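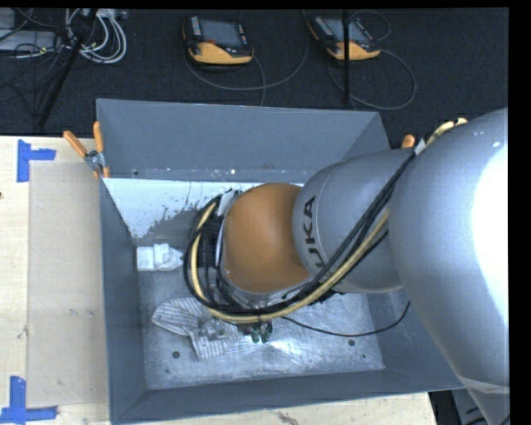

20 Feb 2019

Adhesion of the two-part epoxy on galvanised sheet, continued from the January pages.

Lap shear coupons from batch 3 came out of the humidity cabinet this morning. They went in with the batch 2 repeats and have had the same exposure, so the two sets can be compared directly. Surface preparation was the only intended difference: batch 2 was solvent wiped only, batch 3 was solvent wiped, abraded by hand with the grey pad, then wiped again. Bond line set with glass beads as before. Same tin of resin, same tin of hardener, both Kirnis, both well inside date.

Pulled on the small frame in the afternoon. Crosshead speed as per the January sheet. Load cell zeroed before each coupon and checked against the hanging weight at start and finish, no drift worth recording.

Batch 2, best coupon: 3000 N at failure. Failure almost wholly at the zinc surface, adhesive left on one side only. The rest of batch 2 fell below this and the scatter is wide. One broke while being clamped and is not counted.

Batch 3 gave higher loads throughout and a tighter spread. Full values are in the spreadsheet under run 274. Failure mostly within the adhesive, with a rim of bare zinc along the two long edges. The rim is the same width on nearly all of them, which looks like water coming in from the sides and stopping at a similar depth. Want to section one and look at it under the microscope before saying more.

Coupon 7 of batch 3 is odd. Low load, clean zinc over half the overlap, and a dull patch under it that did not take the abrasion. Probably a fold in the pad. Kept it in the bag marked with a cross, please do not throw out.

Hideaki Ueda asked whether the abrasion is cutting through the zinc altogether, in which case we are comparing epoxy on steel with epoxy on zinc and the whole thing is a muddle. Fair point. Took thickness gauge readings on spare abraded blanks from the same sheet. Zinc is thinner than on the untouched blanks but present at every spot measured. The gauge was set on the bare steel plate and the foil first. I would still like one chemical spot test on an edge, where the hand pressure is highest.

Mixing. Rasa Tamošiūnaitė made up batch 3 and I made up batch 2, so there is an operator difference that I had not written down until today. Her notes give 99 g resin in the pot. Mine say 'to the line', which is no use to anyone. From now on weights go in the book, both parts, to the gram, and the balance number with them.

Cabinet. The chart recorder shows a dip in humidity over one night during the exposure, recovered by morning. Water reservoir was low when I opened it. Both sets were inside for the whole of it, on the same shelf, so I am leaving the comparison as it stands. Topped up with deionised. The door seal on the hinge side is going hard and there is a replacement in the Bakier catalogue, part 676. Not ordered yet.

Primer. The Mets sample has arrived, small bottle, data sheet in the folder. It wants a very thin coat and a full dry before bonding. Tried it on two scrap pieces with a brush and got runs at the lower edge both times. A lint-free cloth did better. Will do batch 4 as solvent wipe plus primer, no abrasion, and batch 5 as abrasion plus primer. If batch 4 comes near batch 3 then the hand abrasion can go, and I would be glad to see it go - it is slow and it depends too much on who is holding the pad.

Question for Cindden when they next ring: is their sheet passivated, and with what? The certificate gives coating mass and nothing else. A passivation layer would explain a good deal of the batch 2 result. Also ask if it leaves them oiled, because the wipe cloths come away yellow.

To do:
Section one batch 3 coupon, mount and polish.
Spot test on abraded edge.
Cut blanks for 4 and 5, deburr, number on the end away from the bond.
Order door seal.
New blade for the guillotine, the burr on the last lot was large enough to hold the overlap open - check the batch 2 bond lines for this before trusting the low values.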